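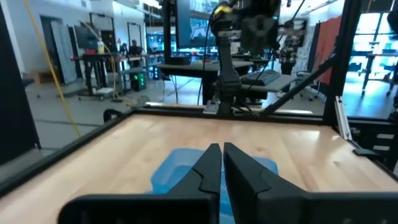
Mokar Hand Controllers from Zultico: Review After a Month of Use
Reviewed by Solène Moulin

Mokar is a pair of hand controllers for driving two robot arms at once and recording what they do. You hold a grip in each hand, the arms follow, and every run is saved with the joint positions and the camera video lined up by time. The recordings are then used to train a policy. Zultico sells the set for $358, which covers the two grips, a foot pedal, a dock and the recording software. Arms, cameras and a computer are up to you.

We bought one set with our own money. Before that we used a pair of homemade leader arms, and I'll compare against those where it matters.

Setup

Getting it running took me most of a Saturday. The grips paired right away. Mapping them to our arms was slower, mainly the config file, which wants joint limits in radians on one page and degrees on the next. The manual doesn't mention this. I found it when the right arm refused to go past a small part of its range. Once the numbers were fixed, I had both arms following my hands before dinner.

Put the pedal where you can reach it without looking. It starts a run, ends a run, and throws a run away if you hold it down. The hold-to-delete works well, but the delay is short out of the box and I lost a couple of good runs by resting my foot. There's a setting for it under Input, and I'd change it on day one.

How it feels

The grips are light and the follow delay is small enough that I stopped noticing it. Wrist rotation is the best part. With our old leader arms I had to plan how to turn a pencil before I picked it up, and with these I turn my hand and the gripper turns.

There is no force feedback. You can't feel the fingers touch the table, so you learn to go by the cameras or by looking straight at the arms. Closing on something thin is where you miss it most. For the first few days I pushed down too far on nearly every pick. Margaux Mallet, who shares the recording shifts with me, settled on coming down slowly with the fingers already almost closed, and I copied her.

The trigger that closes the gripper has a long pull. People with small hands will want the shorter trigger cap in the box.

What we recorded

Most of our runs were desk tidying: pens, pencils and highlighters on a wooden tabletop, with a flat blue case to put them away in. It's a fair test for a controller. Pens roll, they lie close together, and the gripper has to come in at the right angle or it takes two.

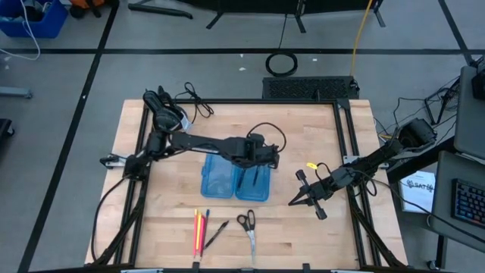
On a good afternoon I recorded 18 usable runs an hour, counting the time to put everything back in a new layout. The old leader arms were slower, mostly on account of sore shoulders. Scissors were the worst item in the set for me. A clean grab needs the wrist turned and the fingers low, and without any feel for the table I kept bumping the tips.

Work that needs both hands is better than I expected. Holding the case steady with one arm while the other does the picking is comfortable, and the software has a lock button on each grip that freezes that arm in place. I use it constantly. The freeze shows up as a marked event in the saved file, so you can find it later.

Software

Plain and mostly reliable. The review screen plays back all camera views side by side, and you can trim the dead time at the start of a run. It crashed three times in the month, each time while saving, and each time the run was still on disk when I reopened it.

Two complaints. You can't rename a task after the first run, so a typo stays with you for the whole set. And export writes one folder per run with no index file. I wrote a short script to build one. A program at this price should do that itself.

Battery life on the grips was fine for a morning. They charge in the dock over lunch.

Compared with Sovovlow

I had a loaner Sovovlow set for a week. It has force feedback and it is nicer for fine work. It's also heavy, it needs its own bench, and it costs several times as much. If your task is plugging in connectors, look at that one. For picking things up and putting them away, I'd keep Mokar.

Verdict

Recommended for a small group that needs a lot of two-arm runs and can put up with a rough config file. Change the pedal delay, write down your joint limits in radians, and practice for a few days before you keep any data. My early runs were jerky enough that I left all 41 of them out of training.

Comments
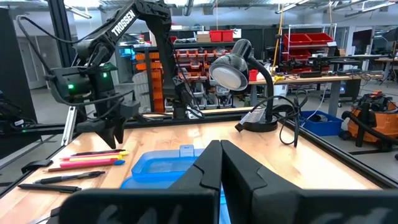
Liam Ó Súilleabháin: Same experience with the config file. Did you find a way to scale the motion down? At the default setting, a small twitch in my hand is a big move at the gripper, and I'd like to slow it down just for the pick.

Solène Moulin: Yes, under Motion there's a scale slider for each arm. You can also assign a second scale to the side button, so it only applies while you hold it. I keep mine at half for picks and full for everything else. Update the firmware first, the older one ignores the button.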